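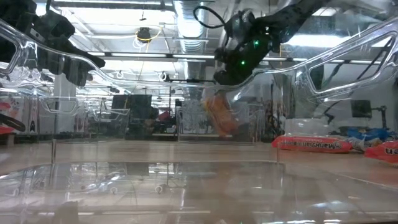

Clear plastic bin with molded rim and handle openings

Storing donated textiles in clear bins
Posted by Kanyarat Thaweesak, 30th December

Our historical society in Cusance holds 455 textile items, mostly christening gowns and table linens, now kept in cardboard cartons. The board has approved a move to clear plastic bins with lids. Does the type of plastic matter for long-term storage, and should the lids be sealed? The storage room has no outside windows and is heated in winter.

Seija Keskinen
The type of plastic does matter. Please select polypropylene or polyethylene and avoid PVC, which can release acids as it ages. The recycling mark on the base will normally read 5 for polypropylene, or 2 or 4 for polyethylene. Lids should be closed but not taped. Line each bin with washed, undyed cotton and pad all folds with acid-free tissue. Clear walls admit light, so the bins should be kept in the dark or covered with a cloth.

Kumaresan Nadar
We used lidded bins at Hirno. They stack well. Label the short end.

Bit-na Cho
I agree with the first reply, with one addition. Humidity should be settled before any lid is closed — a damp gown in a closed bin will grow mold. Our collection at Borberg left its linens unpacked in the storage room for 3 weeks in May and packed them only when the readings had stayed steady. Large bins also become heavy, and two people should lift them.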